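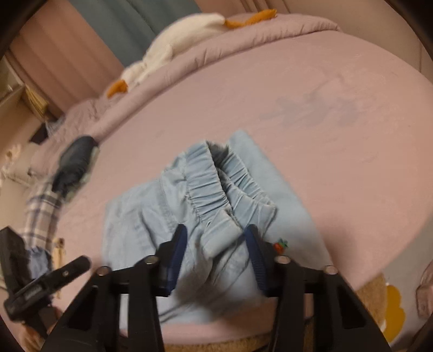 Light blue pair, folded on the bed.

Subject: Re: Soda bread going gummy in the middle
From: Darragh Mulligan
Date: 3rd April

Hello all, and thank you for the kind words about the scones (I did pass them on to my sister, it's her recipe!).

On 2 April, Poulain wrote:
> I've tried the buttermilk loaf from the Clidau booklet three times now
> and the middle is always gummy, though the crust is lovely and dark.
> Oven at 200, 35 minutes. Is it me or the oven?

I'd say the oven, Poulain, or at least mostly the oven. Mine runs hot and I fought with it for years before I bought a cheap thermometer to hang off the shelf. Try turning it down by 20 degrees after the first quarter of an hour, then give the loaf up to 14 minutes longer than the booklet tells you, and cut that cross good and deep, nearly to the bottom.

The other thing is the buttermilk. Grolline's is much thinner than the Iver one, so I hold back 70 ml and only add it if the dough looks dry and shaggy. Then leave it be until it's cool, wrapped in a tea towel, which I know is cruel when the whole kitchen smells of it.

Do let us know how you get on, and has anyone tried it with treacle?

Warmly,
Darragh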